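December, bins again

Started at 8.40 with the two grey metal bins. The ones with the sloping sides nest well enough, but the pair from Timmermans were bought a year apart and the rims don't quite match, so I've put a strip of tape on the older one. Washed both, dried both, set them on the light table by the window with the long edges touching.

Weighed them while they were off the table: 2,037 g for the older, 1,712 g for the newer. Same outside measurements as far as my tape can tell, so the sheet must be thinner. It flexes more if you press on the base. Hanneke Van Beek wants to know whether that matters for the drop marks. I don't think so, but I've written both weights on the store card.

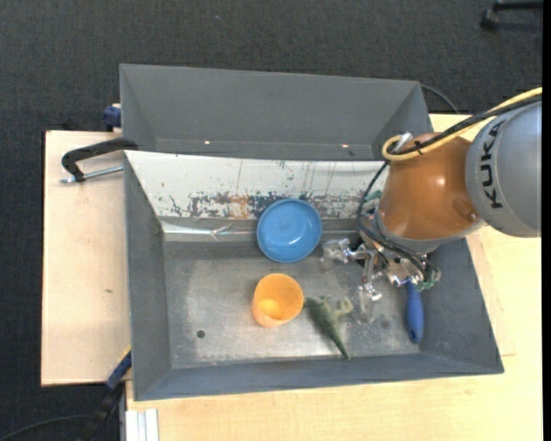
The blue bowl is the awkward one. It slides down to where the wall meets the floor and stays there, and in that corner it is hard to get a finger under the rim. Tried it by hand a few times from different sides. Easiest is straight down on the inside of the rim — coming at it from the wall side is hopeless.

Also looked at the base problem. Bare metal is noisy and small things skate across it. We have 300 mm of the Vavero felt left on the roll, not enough for one bin, and the Prallwood mat sheds bits. Trurkton do a thin rubber sheet in 500 mm widths, which would cover a base with one cut. Ordered a sample in grey. If it comes in black again it goes back, the dark things disappear on it.

To do:

- file the burr on the newer bin, left corner, inside
- second strip of tape, same height as the first
- find the lid for the blue bowl (was in the drawer with the scoops)
- ask Hanneke whether the rear bin is for sorted things or for rejects — the card says one and the shelf label says the other

Left the felt on top of the cupboard. Please don't cut it into coasters, I still want it for the drawer.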